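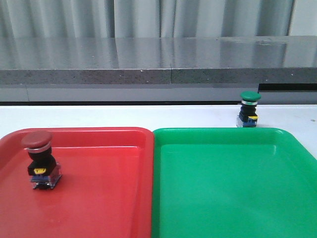
Tray

Print this page | E-mail this page

A tray is a flat, shallow thing with a raised edge, made for carrying or holding other things. I've been writing household entries for these pages for a good while now and I kept putting this one off, mostly because I thought I'd run out of material after a paragraph. I had to cut it by half in the end (and my notes are still all over the kitchen).

The word and the shape

The English word is an old one and seems to be a cousin of "tree", which would make sense if the first ones were boards. What separates a tray from a board is the rim. A salver is the posh version, usually silver, and strictly speaking it has no handles, though antique dealers will cheerfully call anything shiny a salver if it helps the price. A platter has food put straight on it. A tray normally carries things that carry the food. I know there are exceptions, please don't write in. (People have written in. See the comments.)

Corners deserve a word. Rounded ones are easier to wipe out and much kinder to your hip when you squeeze past a table, and on moulded plastic trays they're nearly universal. Square corners belong to joined wood, where two sides have to meet somehow, and they collect crumbs like nothing else I own.

Materials through the years

Wood and basketwork came early and never went away. Lacquered trays were being made in East Asia long before European makers started trying to copy the finish, and the copying is a lovely story in itself. In Britain it led to "japanned" ware, which was sheet iron or tinplate coated with a dark varnish and baked, and Pontypool in Wales became well known for it. Birmingham and Wolverhampton followed, and then came papier-mâché trays, which sound as though they'd collapse under a teapot but are surprisingly tough. They were painted with flowers, birds, ruined abbeys and the odd shipwreck. I'd have one tomorrow if I had the wall for it!

Silver and silver plate were for people who had somebody else to do the carrying. The butler's tray, with its folding stand and hinged sides with hand-holes cut in them, belongs to the same world, and you still see them doing duty as coffee tables.

Plastics changed everything in the twentieth century. Early ones were the brown, hard, slightly fishy-smelling kind, and later came melamine, fibreglass and polypropylene. Colour was suddenly cheap. Before that you paid a painter for it, and afterwards it went all the way through the material, so a scratch didn't show half as badly.

Colour

Speaking of colour, quite a lot of kitchens, nurseries and workshops sort by it. Red for one job, green for another, and the rule written on a bit of card by the sink. Professional kitchens do this with chopping boards as well, commonly with red for raw meat and green for salad and fruit. I would only add that red and green are the pair most often confused by people with colour-blindness, and if I were choosing from scratch I'd go for blue and yellow.

The canteen tray

Self-service eating needs a tray, and the canteen as we know it more or less grew up around one: the rails, the stack at the start, the trolley at the end. Some were pressed with compartments so that you didn't need plates at all, and anyone who went to a school that used them will remember custard getting over the wall into the peas.

My own favourites came from Fimetti, a canteen in Tedau where I ate most days one winter. They were speckled cream, heavy as paving slabs, and Theresia Lüthi, who ran the place with her sister Aurelia, bought 126 of them in one go when a works kitchen shut. By the time I came along there were 100 left. The other 26 had wandered off, mainly to be sat on in the snow, and I can't pretend I don't know where one of them is.

Carrying one

Waiters are taught to keep the heaviest things in the middle, or over the carrying hand, and to unload from alternate sides so the thing doesn't tip. Tall bottles go near the body. At home most of us just use both hands and open doors with an elbow. A damp cloth laid flat under the cups stops them sliding and costs nothing, and rubbery non-slip mats do the same for a bit more money.

Other sorts

Seed trays, litter trays, baking trays, in-trays, ice-cube trays and paint trays all use the word, and I've left them to their own entries. The bean-bag lap tray is with my colleague Vivek Semwal, who feels strongly about it.

See also: Salver; Tea trolley; Lazy Susan; Sideboard

Print this page | E-mail this page

Reader comments (3)

Heidrun Egger
A salver can have feet though, and mine has. Is it still a salver? My aunt always called it "the waiter", which confused visitors no end.

Valentyna Yurchenko
I've got a papier-mâché one with a parrot. DON'T put it in the washing-up bowl. I did, for 8 minutes, while I was on the phone, and the edge has gone fluffy.

Aurelia Lüthi
We know where it is too. Keep it, but come and eat something.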